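4.2 What the inside of a retired server has to teach

The units in our study came from a decommissioned server room at Randden, where they had been stacked in a corridor since November. We received 282 of them at the Paltomley workshop. Of these, 259 were complete enough to be opened, logged and stripped to the bare board; the rest had already been picked over for memory and drives. We expected the teardown to be the dull part of the work. It became the part we talked about most over lunch, and we want to give it proper space in this section before turning to the sorting results in Section 5.

A server case is a pleasure to study as an object. Desktop cases are often built with the buyer's eye in mind, and a good deal of their sheet metal is there for looks. In the rack units we handled, folded edges stiffened thin walls, rails doubled as cable guides, and many of the plastic parts could be released by hand once the right tab had been found. Finding that tab is a real skill! New members of the teardown group spent a long time on their first case and far less on their tenth, and the gain came almost wholly from knowing where to look. The screws themselves were seldom the problem.

We sorted the joints we met into 5 types: screws, hinges, sliding rails, spring latches and press-fit plastic. Screws were the most common, but press-fit parts gave us the most trouble. Older plastic does not always bend the way it once did, and a tray that should lift away in one piece may leave a corner behind. We logged a broken tab as damage even when the part could still be reused, which makes our damage figures look harsher than those in the earlier Skamolent survey. Readers comparing the two should keep this in mind.

The processor area deserves a note of its own. Before lifting a processor, the group checked the state of the retention frame, the contact face and any old thermal paste. We recorded paste on a plain scale (none, trace, partial, full) judged by eye under the bench light. Two people scored each board on their own and then compared notes. They disagreed most often between "trace" and "partial", and we found that agreeing on a handful of sample boards at the start of the morning helped a great deal. Paste matters here for a simple reason – it gets onto gloves, and from gloves onto everything else. Boards scored as "full" were cleaned before any other part was touched.

Cables were the other lesson. It is tempting to treat them as packing material to be pulled out of the way, yet the route a cable takes across a board often decides the order in which everything else can come out. A lead lying over the memory slots has to be moved or unplugged before the modules are drawn, and we came to sketch the cable routes first, before a single screw was turned. The sketches are rough, but they have become our favorite record from the whole project, and we now use them to teach the Thakur sequence (case, cables, cooling, memory, processor, board) to new groups.

Figure 3 shows two areas discussed in this section: metalwork and a molded tray, and a processor in its socket.
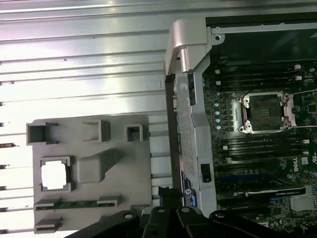
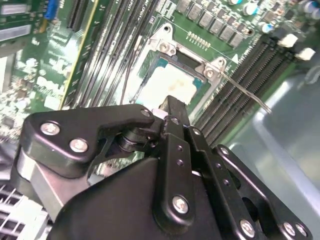

Corresponding author
Lead researcher, Materials Recovery Group, Paltomley

The mix of materials in such a small space still strikes us. Ribbed aluminum, molded plastic and circuit board can sit within a hand's width of each other, and each belongs in a different recovery stream. A gray plastic tray is light and easily forgotten, but when circuit strips are mounted in it, the tray cannot go to the plastics bin until they have been removed. Our first version of the log had no line for this. We added one after the opening batch and went back through the trays already binned, a slow afternoon that was well worth the trouble. The revised log sheet, with its extra line for parts held inside other parts, is the one used for all of the counts in Section 5.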